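Tuning the Gripper on Your Plilus Arm

Fresh off the print bed and ready to grab things? This is my favorite part! Set out toy fruit in mixed sizes and a bowl.

1. Open the jaws over the fruit and save that pose. Mine landed at 1,735 on the gripper servo. 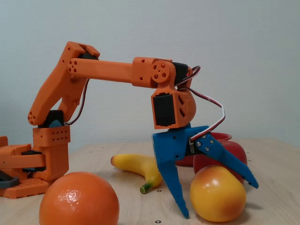

Jaws wide open above the fruit.

2. Lower the wrist slowly – speed 31 is plenty – and check the finger from above as well as from the side. 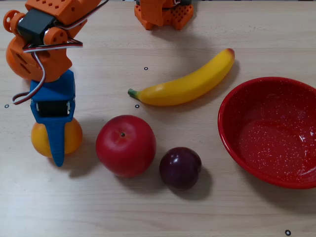
Blue finger up against the round fruit.

3. Close in small steps until the fruit stops slipping, then save again (858 for me). Lift, and repeat 3 times.

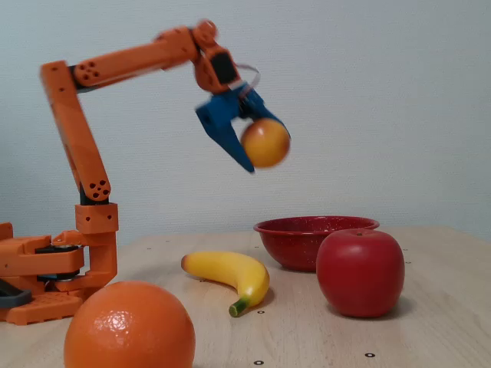
4. Still dropping things? Tighten the finger screws and rerun step 3. Then try the banana – it's a blast.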